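Ticket 734
Product: Clivix sort station, humanoid configuration
Site: Le Goff, Groruvari site
Opened by: Site operations
Assigned to: Zergate field support
Opened: 27 November 2022
Priority: Normal (raised from Low, see entry 4)
Status: Resolved, monitoring
Subject: Station goes to HOLD after place, waits for attendant, prompt expires

Entry 1 - Site operations

Since the switch to single-attendant running, the sort station stops between items and sits in HOLD. The tablet shows "Confirm category" and the hand stays where it is. If the prompt is answered, the cycle resumes normally. If it isn't, it expires and the whole cycle has to be restarted from the start pose. Restarting means leaving the packing bench, checking the floor area, and holding the enable button.

Before the switch one person stood at the table for the full shift and answered prompts as they came. That person now also covers the packing bench. We were told that the station would ask for help occasionally. The log from the last full shift has 148 HOLD events.

No faults on the arm. No dropped items reported. Nothing has been moved in the cell apart from the baskets, which go out to be emptied and come back.

Entry 2 - Zergate support

Please send:
- the event log from the same shift, exported as text and not as screenshots
- the Clivix station profile (Settings, Station, Export)
- confirmation of the prompt timeout value
- whether the category labels are printed or handwritten

Do not change the confidence threshold in the meantime. If it is lowered the prompts will go away and wrong placements will start, and those are harder to trace.

Entry 3 - Site operations

Log and profile attached. Prompt timeout is 30 seconds, which is what it was set to at installation. Labels are handwritten on plain paper and laid on the table in front of each basket. The early shift writes them. They get rewritten when they are creased or when the categories change.

The early shift also asked for the following to be recorded. The station was presented as taking over the sorting. What has happened is that sorting is now done in short interruptions to another job. The attendant walks to the table, presses one button, walks back, and loses their place in the packing list. Packing errors are up on the shifts with the most prompts. They do not object to the station. They want either fewer prompts or a person assigned to it.

Entry 4 - Zergate support

Log reviewed. Priority raised to Normal.

The HOLD events fall into two groups.

Group A: label not confirmed. At the start of each placement the station checks that the label text still matches the category stored for that basket position. If the label has shifted or been rewritten since the last check, the match score drops and the station asks. Most of the events are in this group. They cluster after basket swaps.

Group B: item not confirmed. The classifier is unsure of the item and asks for a category. There are far fewer of these and the rate is in line with what we see during commissioning with mixed goods.

A second problem sits on top of both. The prompt is shown on the tablet only. The tablet is at the station. With the attendant at the packing bench there is no sound and no light, so the prompt is discovered when somebody looks up. This was acceptable when a person was standing there.

Entry 5 - Site operations

Group A makes sense. When the baskets go out the labels get slid aside and put back by eye. Is there a required position? The handover sheet only says "in front of the basket".

Entry 6 - Zergate support

There is a required position and the handover sheet should have said so. The label needs to be fully on the table, with no part under the basket, and the text has to be readable from the robot's side. A little skew is tolerated. Large letters are better than small ones. Lowercase is fine.

Steps for the next shift, in this order:

1. Stop the cycle and let the arm return to the start pose.
2. Place the baskets, then the labels. Not the other way around.
3. On the tablet, run Station, Re-read labels. Wait for every position to report OK.
4. Resume.

Step 3 was skipped at every basket swap in the log. It isn't on the shift card, so this is expected.

Entry 7 - Site operations

Followed the steps for one full shift. Group A prompts nearly disappeared. There were three, and all of them came straight after a swap where the re-read was started before the second label was down. Group B unchanged.

Attendant comment: better, but the ones that remain still expire if you are at the far end of the bench.

Entry 8 - Zergate support

Good result. Two further changes pushed to the station profile:

- Prompt routing. Prompts now go to the packing bench screen as well as the tablet, with a tone. Either screen can answer. The first answer closes both.
- Expiry behavior. An expired prompt no longer cancels the cycle. The station sets the item down, marks it as unresolved and carries on with the next one. Unresolved items are listed at the end of the batch and sorted by hand.

Response time between the two screens measured at 700 ms. That is slower than we would like but it has no effect on the motion, only on how soon the tablet clears.

One point to decide on site: unresolved items need someone to sort them. Please name a role for this and not leave it to whoever is closest.

Entry 9 - Site operations

Agreed. End-of-batch sorting goes to the attendant and the packing target for that role is reduced to allow for it. This was discussed with both shifts before it went on the card. The late shift asked if they could turn the tone down, and they can, but not to zero.

Please keep one question open. Two people who used to sort full time are now on packing and receiving. They know the goods better than anyone else here and they are the ones who get called over for Group B items, informally. We would like that to be a listed duty with hours against it. This is ours to solve, but it affects what you see in the prompt log, so it is noted here.

Entry 10 - Zergate support

Noted. If those two operators are given their own login, their Group B answers can be tagged and reviewed separately. We can use those to retrain the classifier for this site. Logins created, roles set to Attendant plus Reviewer. Nothing else in their access changes.

Retraining is planned for December. No downtime needed, the new model loads at shift start and the old one stays available.

Entry 11 - Zergate support

Head camera and side camera stills attached, "fruits" basket at left in the first.

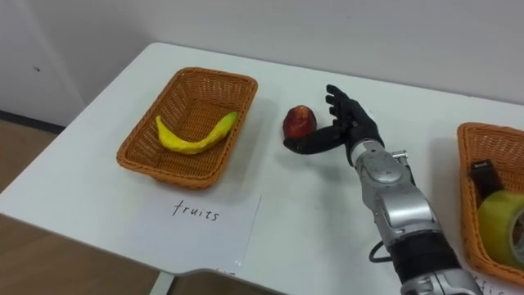
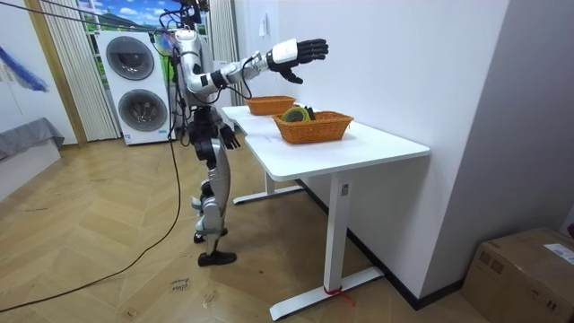 Category: Station setup / Labels and prompts

Entry 12 - Zergate support

The "fruits" label in the head camera still is slightly askew and still within tolerance. The text is clear of the basket and reads without trouble. Use it as the reference for the shift card.

Cable: in the side camera still a long black cable runs from the upper body down and across the floor. Keep the walking route from the packing bench on the other side of the cell. With the bench screen in use there should be less reason to walk to the table during a cycle, but people will still come in for basket swaps. Enter only with the arm in the start pose.

Entry 13 - Site operations

Shift card reissued. Changes from the old card:

- basket first, label second, then re-read, then resume
- prompts may be answered from either screen
- unresolved items sorted at end of batch by the attendant
- Group B questions go to a reviewer, logged under the reviewer's own login
- basket swaps only in the start pose, approach from the side away from the cable

The old card has been taken down from both benches. One copy was still in the receiving office and has been removed too.

Entry 14 - Zergate support

Setting status to Resolved, monitoring. The ticket will stay open until the retrained model has run for one full shift. Please attach that shift's log here and do not open a new ticket for it. If the Group A count climbs again, check first whether the re-read was run after the swap - the log line is LABEL_SCAN with a result per position.

Entry 15 - Site operations

Understood. One request for a later release: the re-read should start by itself when a basket is put back. The late shift has asked for this twice.

Entry 16 - Zergate support

Passed to the Clivix backlog as a feature request. No date.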